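Speaker notes – "The table and the room around it"
Jevside shared workshop day, 15 Jun 2020
Speaker: Thérèse Carrier
Time: 14 minutes, then questions

Slide 1. Title

Say good morning. Wait until the door is closed.

I am Thérèse, I look after the work rooms at Grustell. I am not an engineer. My subject today is very small: the top of a work table, and what lies on it at the end of the day. Please speak up if my English is not clear, I will say it again in another way.

Slide 2. How I came to this subject

In April we moved from the old building to the new one. We packed 7 rooms. When we emptied the tables we found many things under other things. Screws, tape, pieces of cord, a key we had replaced two times. I began to ask why a table fills up even when the people using it are tidy people, and they are.

My answer after the move: a table fills up when the small things have no home. The big tools have a place on the wall and they go back. A cord has no place, so it stays.

(Do not tell the long story of the key here. Only if there is time.)

Slide 3. The white cover

We put a white cover on the work tables. It is light, it has a little texture, and it lies inside the wooden rim. Some colleagues did not like it in the beginning. They said it looks dirty after one hour. I said yes, it looks dirty at the moment it is dirty, and on the old brown wood we could not see this.

Pause. Let them look at the slide.

On white you see every crumb. You see the fine gray and brown dust that would go under your work and scratch it. I did not need to write a rule about cleaning. People began to clean the part in front of them when they could see it.
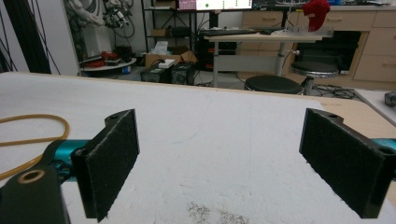
The second point about the cover is the size. Ours does not reach all of the wood, and on one side the bare table begins. I wanted first to order a bigger one. Now I like it this way. The white part is for the work of the moment, the wood is for what is waiting. Jiang, our supplier, offered to cut the covers to any size, so ask for this before you order. I did not ask, and we got the standard one.

Slide 4. Cords and loops

Cords are my biggest problem. A cord which lies open in a loop takes as much space as a plate. It also catches on things when you pull something toward you.

What we tried:
First, a box for all cords. Bad. After one week it was one big knot.
Then hooks under the rim of the table. Better, but people hit them with the knee.
Now, one hook on the wall for each kind, and a rubber cord never goes together with a cable.

The cables which must stay in use, we let them hang down together in one bundle next to the wall. It is not beautiful. But they hang, they do not lie, and the floor can be swept under them.

Slide 5. Dust and felt

Short slide. Anything with felt on it will lose small fibers, most of all at the edges. If you have felt parts near the white cover, brush the felt first and the table after. I did this in the wrong order for a long time – you clean twice.

Use a soft hand brush and a flat pan. No wet cloth on the cover. With ours the dust becomes a gray line and stays in the texture.

Slide 6. The evening round

Six minutes for each room. I measured this with the kitchen timer. Go from the far edge toward yourself. Brush the crumbs to the front, take them in the pan. Lift the loose things, do not push them. If a thing has no home, it goes in the tray by the door with a paper and your name.

The tray is emptied on Monday. I do not throw away anything with a name on it.

Slide 7. What it cost

Ask if they want to see numbers. The whole budget for the rooms was 1,000 euros. Most went to the shelves from Carnano. The covers, the hooks and the brushes were the small part, and I would buy these first if I did it again.

Slide 8. What still does not work

The big room is still full. There is much equipment and it cannot move, so we clean between it and not under it. I have no good answer for this. If someone from Jevside has a room like that, please come to me in the coffee break.

Thank them. Leave slide 6 on the screen during the questions.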